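Can a state lawmaker vote yes on a bill in committee and then no on the floor?

Posted by hillar_reader

Okay, I've been following a health coverage bill in my state (it would let small employers pool together to buy insurance) and I'm confused. My representative voted for it in committee back in June. Then it came up on the floor last Wednesday and she voted against it! It still passed, by four votes. I called her office and the guy who picked up was nice enough but said he'd have to get back to me. Is this normal? Did she change her mind or is it some procedural thing? I'd like to know before I write her an angry letter.

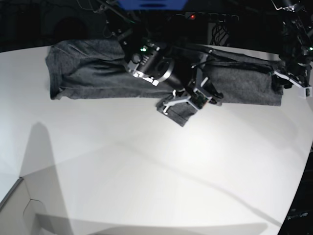
Gray fabric folded on a white table

Also, if anyone knows where to look up what got changed between the two votes, please tell me. The legislature's website gives me 24 search results and they all have the same title.

Kamonchanok Phromma

Totally normal, and it happens more than you'd think. A yes in committee often just means "I think the full chamber should get to debate this." Plenty of members will move a bill along and say right there in the hearing that they might not support it at the end. If your state posts hearing video, skip to the last few minutes before the roll call, that's where they usually explain themselves.

The other big possibility is amendments. My state had a coverage bill that went into committee at 5 pages and came out at 102, and half the people who'd liked it at first couldn't stand it by then. So look for the words "engrossed" or "as amended" next to the bill number. Those 24 results are probably different versions plus the fiscal notes (the cost estimates). Open the introduced version and the one that went to the floor side by side. 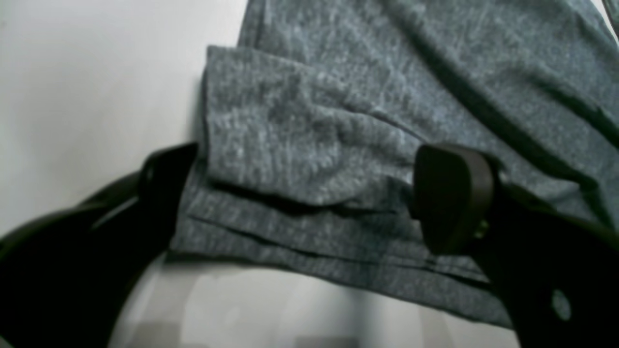
Then check the journal for that day, which lists every floor amendment and who voted how. It's dull reading but it's searchable, so just type in her last name. If she voted for an amendment that failed and then voted no on the whole bill, there's a good chance you've found your reason. I'd still write the letter, just make it a question and ask for a written reply. Mine took roughly three weeks to answer but I did get a real one.

drakmont_dave

She got a call from the party leadership, that's what happened. Same thing with mine every session.

hukon77

What Kamonchanok said about the journal. One more thing, the committee clerk's number is usually at the bottom of the committee page and they'll email you the right version if you ask. I've done it twice. Have the bill number handy when you call, and go before lunch, the line gets busy in the afternoon.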